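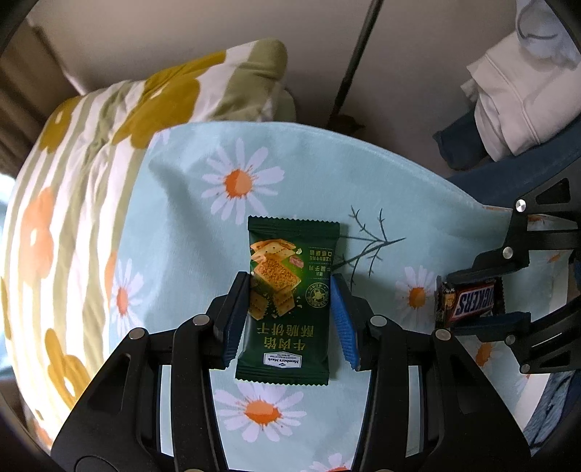

Dorkano Packaging Supplies, Sealing Equipment Department

Drusa 200 Bench Crimp Sealer

The Drusa 200 closes filled snack packets, sachets and small pouches with a ribbed crimp seal. It suits short runs of biscuits, crackers, tea and dry mixes. The jaws are heated on both sides and closed by a foot pedal, leaving both hands free to hold the pack.

Seal length: 200 mm
Jaw pattern: vertical rib
Cut: zigzag or straight, set by changing the blade
Warm-up time: 4 minutes
Weight: 29 kg
Supply: single phase, fused plug fitted

Film must have a heat-seal inner layer. Plain paper and uncoated foil will not bond. Keep product crumbs clear of the seal area, as trapped crumbs cause leaks. Wipe the jaws with the brass brush supplied once they have cooled.

Supplied with zigzag blade, pedal, brush and spare jaw tape. The Waaka pack rest is sold separately. Spare blades are sent out within 30 days of order.

Film samples for test sealing should be marked for Nikau Bolger.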